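Washing by hand, second winter

When I moved to Perkham in September I had two suitcases and no washing machine. The flat is on the third floor and the landlord told me that the pipes are too old for one. So I began to wash my clothes in the bathtub, as my grandmother did, and I have continued with it longer than I planned.

In the beginning I made every mistake. I used too much soap, and then I spent the whole evening rinsing. I put a wool jumper in water that was much too warm, and now it would fit my niece. I also believed that everything must be washed after one day of wearing. My neighbour Reshma Masilela laughed at this – kindly, I must say – and told me to hang my shirts by the open window for a night first. Most of them were fine in the morning.

Heavy things are the real difficulty. A shirt I can wring with my hands in one minute, but a bath towel drinks the water and becomes like a wet dog. I tried to twist it around the tap, and I heard a noise in the wall which I did not like. Now I roll the towel inside a dry one and kneel on it. It is not elegant.
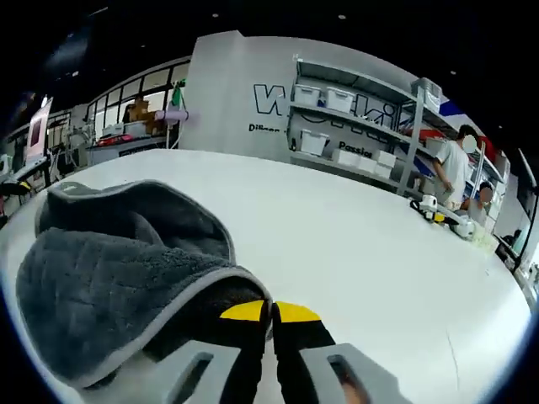 For sheets I gave up. Every second week I carry them down to the launderette in Arkby Street, where the big machine takes 40 minutes and I can read. There is an old man who comes there only to talk about trains. I learned the word "sidings" from him, and also how to fold a fitted sheet, which in my own language I had never managed.

Drying is slow in this season. I have a line over the bath and a wooden stand in the hall, and I must walk past it sideways. If it rains for many days, the socks are the last to dry, always. I measured the humidity once with a small device from my cousin Lu, and it showed 70 per cent, so I opened the windows and was cold until dinner.

People ask me if I save money. I think I save a little, but my bill for hot water went up, so I cannot give you a proper answer. What I can say is that I own fewer clothes now. Last month I gave a full bag to the charity shop – good trousers too, but they were the heavy kind and they needed three days to dry.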